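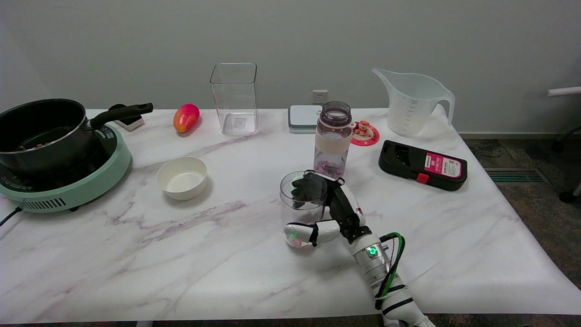
Bench with the hob, pan and mango.

Print this entry | E-mail this entry

February, 4.15 pm

Balance drift, third go

Went back to the big platform balance (the Ernance) because the readings have been creeping upwards over an afternoon and I want it settled before the drying trials start. Same method as last time: brass block on the pan, note the reading, take it off, let it return to zero, repeat. Doors shut, fan heater off, phone in the other room.

First reading of the afternoon 3,525 g. Last reading 3,527 g. So it has gained two grams on a block that has not changed. Not a lot, but the clay samples only lose a few grams each over the last hours of drying, so it does matter to us.

Things I have ruled out:

- Level. Bubble was central at the start and at the end.
- The block. Wiped it, then put it on the old Meesuk balance before and after. Same figure both times.
- Draughts. Taped up the gap under the window and it made no difference.

Not ruled out: warm-up. The manual says to leave it switched on for a while before use but gives no time. I had been switching it on when I sat down. Next time it goes on first thing in the morning and I start after lunch. If the creep has gone, that was it, and a note goes on the lid.

Also not ruled out: the bench. The balance stands at the end where the floor gives a bit when a trolley goes past. I could see the last digit jump twice. It came back each time, so I doubt this explains a steady climb, but it should move to the slate shelf anyway. The shelf needs clearing. Most of what is on it is empty Irnance tubs, and the ones without lids can go.
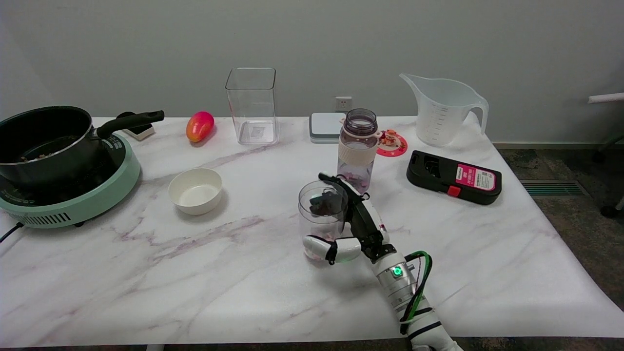

Same bench again: pot on the hob, small clear cup in the hand.

Drying trials. Planned on 3 batches, same clay, different amounts of sand. Each test tile to be 680 g wet. I cut a few by eye and trimmed them, and trimming takes far too long. A wooden frame of the right depth would do it faster. There is an offcut of beech behind the door that is nearly wide enough. Must remember to oil the inside or the clay will drag.

Numbering: scratch the batch letter and tile number on the back while still soft. The felt pen from the last lot burned off in the kiln and we had a tray of tiles that nobody could put in order. Do not use the pen.

Shrinkage marks: two fine lines across the face, set with the dividers, measured wet and then again when dry. Use the same steel rule throughout. The plastic one in the drawer is out by half a millimetre at the far end, and I have put it in the bin.

Hovik order still not here. It should have the finer sieve in it. Can start batch A without it, but not B or C.

To do
- switch balance on early
- clear slate shelf
- make tile frame
- chase sieve

Stopped at 6.

Recent entries
Kiln log, second firing
Sieve sizes and what we have
Balance drift, second go
Where the spare thermocouples are kept
Slaking the dry clay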